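Betreff: Re: [AG Arbeitsplatzregeln] Entwurf Abschnitt 4, Zweihandaufbauten am Tisch
Von: Myung-ja Seo
An: Verteiler AG Arbeitsplatzregeln
Kopie: Woo-jin Bang, Gun-woo Han

Sehr geehrte Mitglieder der Arbeitsgruppe,

für die Rückmeldungen zum Entwurf von Abschnitt 4 danke ich im Namen der Redaktion. Eingegangen sind Stellungnahmen der Standorte Jundum und Clondotis sowie ein längerer Einwand von Herrn Yeo, auf den ich nachstehend eingehe.

Byung-chul Yeo schrieb:
> Der Entwurf verlangt in 4.2 einen Abstand von 60 cm zwischen Personen und
> dem Arbeitsbereich beider Arme, solange die Antriebe freigegeben sind. Für
> unsere Tischaufgaben halte ich das in dieser Form für nicht durchführbar.
> Wer Objekte nachlegt, muss an den Tisch. Wenn für jeden Wechsel die
> Freigabe entzogen und wieder erteilt wird, verlieren wir bei 200
> Durchläufen einen halben Arbeitstag.
>
> Ferner fehlt eine Aussage zu den Leitungen. In 4.5 ist nur von
> "ordnungsgemäßer Verlegung" die Rede. Damit kann am Platz niemand etwas
> anfangen.
>
> Ich bitte außerdem um Klärung, ob Lebensmittelattrappen und echte
> Lebensmittel gleich behandelt werden sollen.

Zu 4.2: Die Redaktion hält an dem Abstand fest, ändert jedoch den Bezugspunkt. Maßgeblich soll künftig die im Aufgabenblatt festgelegte Bewegungsgrenze der Hände sein und nicht mehr die volle Reichweite der Arme. Bei den kleinen Tischaufgaben, auf die sich Herr Yeo bezieht, fällt der freizuhaltende Bereich dadurch deutlich kleiner aus. Das Nachlegen von Hand bleibt bei freigegebenen Antrieben unzulässig. Zugelassen wird ein Haltezustand mit überwachtem Stillstand, der ohne erneute Referenzfahrt verlassen werden kann. Herr Han hat hierzu einen Formulierungsvorschlag übermittelt, der als 4.2 b übernommen wird:

"Personen dürfen den Arbeitsbereich nur betreten oder hineingreifen, wenn der überwachte Stillstand angezeigt wird. Die Aufhebung erfolgt durch die aufsichtführende Person nach mündlicher Rückmeldung aller Anwesenden."

Zu 4.3 (Arbeitsunterlage): Gefordert wird eine ebene Unterlage mit aufgedrucktem Raster. Die Ausgangslage jedes Objekts ist im Aufgabenblatt anhand des Rasters anzugeben. Gefäße, in die abgelegt wird, sind ebenso einzutragen wie die abzulegenden Gegenstände.

Zu 4.4 (Hände und Handschuhe): Überzüge sind vor Schichtbeginn auf Risse und lockere Bündchen zu prüfen. Zusätzliche Wicklungen oder Bänder an einzelnen Fingern sind im Prüfblatt zu vermerken, auch wenn sie nur vorübergehend angebracht wurden. Die Hand, die an einem Teilschritt nicht beteiligt ist, verbleibt ohne Objektkontakt in der Warteposition.

Zu 4.5 (Leitungen): Der Einwand ist berechtigt. Der Absatz wird neu gefasst. Leitungen an den Armen sind so zu führen, dass sie in jeder Stellung genügend Spiel haben und nicht zwischen Hand und Objekt geraten können. Leitungen, die über die Unterlage laufen, sind im Aufgabenblatt einzuzeichnen; im Ablagebereich sind sie nicht gestattet. Für Leitungen auf dem Fußboden gilt 3.6 entsprechend.

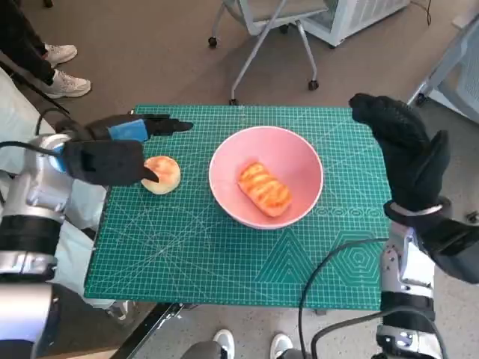

Zur dritten Frage von Herrn Yeo schlägt die Redaktion eine Unterscheidung vor. Attrappen werden wie sonstige Prüfobjekte behandelt und nach 400 Greifvorgängen auf Beschädigungen der Oberfläche kontrolliert. Echte Lebensmittel sind nach 2 Stunden auszutauschen und dürfen im Anschluss nicht verzehrt werden. Im Aufgabenblatt ist anzukreuzen, welche der beiden Gruppen verwendet wird. Gemischte Sätze sind zu vermeiden.

Offen bleibt die Frage des Standorts Clondotis, ob Rollstühle ohne Feststeller, gemeint sind Bürodrehstühle, im Umfeld des Tisches verbleiben dürfen. Herr Wi wird gebeten, dazu die Regelung aus dem Projekt Stondance beizubringen. Bis zur Klärung steht 4.7 in eckigen Klammern.

Die überarbeitete Fassung wird im Januar im Gruppenverzeichnis abgelegt. Änderungswünsche bitte ich ausschließlich mit Angabe der Absatznummer und einem ausformulierten Textvorschlag an den Verteiler zu richten.

Mit freundlichen Grüßen
Myung-ja Seo
Redaktion Abschnitt 4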